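Gutcombe Youth Soccer Program: February report to the Sturnis Fund
Prepared by Dilani Jayasinghe

Enrollment
We have 261 players registered. The waiting list for the under-tens is closed until the Sudcombe field reopens.

Spending
The 200 training bibs were delivered and paid for. Repairs to the 4 portable goals went over budget, and Ourania Raptis has moved money from travel to cover it.

Soccer-field mouse pad, then the cream-colored table
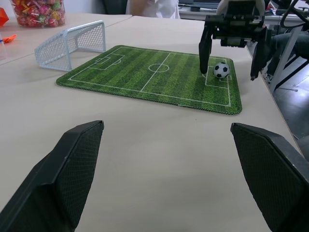
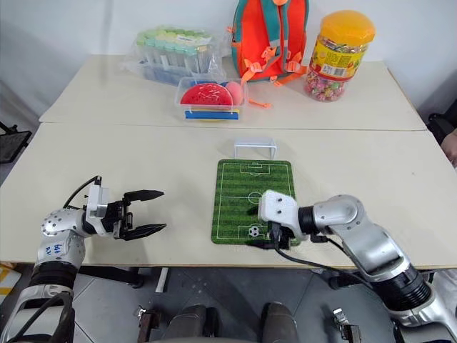

Next steps
Book five coaches for the spring course at Onsri.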